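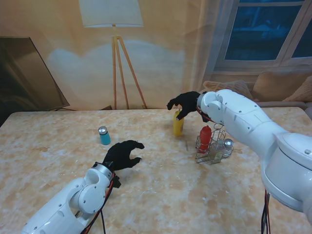 *Shanthi Uddin and Selvaraj Marikar*

# Chapter 10: Setting the Table for Service

A guest sits down and looks at the table before looking at the menu. The surface, the bottles and the caddy are the first parts of the meal, and this chapter covers how to keep them in order.

Most casual dining rooms use a wire caddy with a carrying handle. The open rack is easy to wipe and lets the server check the contents without lifting anything out. Squeeze bottles, such as a yellow one for mustard, stand in the caddy with the nozzle up. Small shakers go in last and should never be left standing alone once the table has been set.

The dining room at Garska, which we use as a case study here, seats 400 guests on a full day. Until July each server there set condiments in a different order, and refilling took nearly 33 minutes per shift. Section 10.2 follows the change to a single layout.

**Terms in this chapter**

- caddy
- marrying (combining part-used bottles)
- par level
- side work

Before reading on, write down the order in which you would clear, wipe and reset a table for four.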